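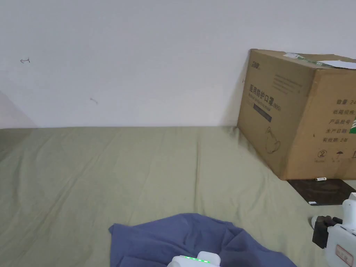

The Spare Linens & Bedding Team at Drostadwood

Hi, and welcome to our little corner of the Drostadwood site! If you've clicked through from the guest house page you've probably seen the front desk, the dining room and the garden already. We're the people behind the beds. We wash them, make them, strip them, fold them and argue about them (more on that in a minute).

I've been on the team for 7 years now, and I got asked to write this page because I was the one who complained that the old one was two sentences long and both of them were about parking.

So, what do we do? Drostadwood is a residential training school, which means people come for a course, stay a week or a month or a whole winter, and need somewhere decent to sleep. Our team looks after every bed in the place. Last year we washed and folded 3672 sheets. I know that because the new laundry log makes us write it all down, and I added it up over a very large cup of coffee. I was proud of that number for days!

You'll notice we like olive green. When I started, everything was white, and it all looked lovely for one week and then gray forever. We tried a navy set from Nusurska, which showed every speck of lint, and then a sort of peach that I still can't talk about. The olive came in a small trial order and people just took to it. It goes nicely with plain white walls, it's easy on the eyes at the end of a long class day, and we can tell at a glance which sheets are ours when they come back mixed up with somebody's towels. It does wrinkle. We don't iron flat sheets for the residential rooms, so if you check in and find a few creases in yours, that's how we do it — clean and soft, straight off the line or out of the dryer, and tucked in by hand.

The argument I mentioned is about the wall side. Half of the team pushes the bed tight to the wall and draws the sheet up against it, and the other half wants a hand's width left so you can get in there and tuck properly. I'm a tight-to-the-wall person. You lose fewer socks that way, and phones, and pens. We've agreed that whoever makes the bed gets to choose, so your room may be either kind, and you're welcome to shove it over if you like it the other way.

Boxes are the other big part of our lives. We save every good cardboard box that comes into the building, whatever was printed on it first. Medical masks, printer paper, canned peaches, we don't care, as long as the corners hold and the flaps still close. A big corrugated one with closed flaps is worth a lot to us in December, when the winter blankets come out and the light covers have to go somewhere. We do put our own tag on a box when it goes into storage, so please go by the tag and never by the printing. I once carried what I thought was a box of napkins all the way up to the Benmoussa wing and opened it in front of a room full of people to find bath mats.

And yes, sometimes a box ends up on a bed for a bit while we're working through a room. Beds are the best table we've got. If there's still one sitting on yours when you arrive, call us on extension 555 and we'll come and get it.

Walls aren't officially ours, but we see more of them than anyone else does. When we change a room we look over the paint and pass along any scuffs or pencil marks to the repair desk. Small ones get done in batches over the winter break, so you might meet a few before then. Please don't scrub at them yourself! The paint comes off faster than the mark does, and then the patch is twice as big. Ask me how I know.

A few things people ask us a lot:

Sheets are changed once a week for long stays. If you need a fresh set sooner, come by the linen room (room 1507, past the Clorkau stairs) and swap yours. You don't need a form or a reason.

You can bring your own bedding. Lots of people do. Just keep it out of the hall hampers, or it'll be folded and shelved with ours before lunch and then we'll both be sad.

Extra blankets are free and there are plenty. Pillows are a bit tighter this season, so one extra per person for now.

If you're allergic to anything in laundry soap, tell us before you arrive and we'll run your set separately. We keep an unscented one on the shelf for exactly this.

We also take on two student helpers each term. It's paid, it's mostly mornings, and you'll leave knowing how to fold a fitted sheet — a real one, with corners, that stacks. Stop by the linen room if you're interested. The door sticks, so give it a good push, and come in even if you can't see us behind the shelves.

Page updated Dec 9, 2023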